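Thumb in the way on sim hand, change hand or controller?

Benedetta Fontana
I'm comparing two hand controllers in Sondlow on the red and blue tray sorting task. Same arms, same black hands. With the Paju controller the right thumb lies flat beneath and in front of the red piece while the fingers stay up.
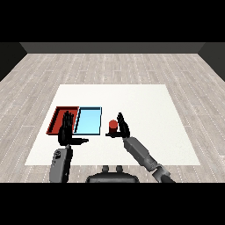
Ketill Laxdal
Check your thumb joint limits first. Paju ships with them wide open.

Signe Rønning
I'd keep the hand. I did 1,445 trials on Silmont with a curled grasp and the colour of the piece made no difference. Aim for fingers wrapped over the top and sides, like so.

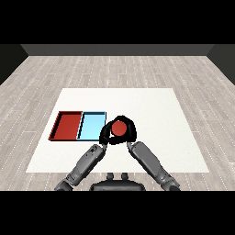 Page last changed: 12/9/20

Try a plain two-finger gripper as well, so you have a baseline.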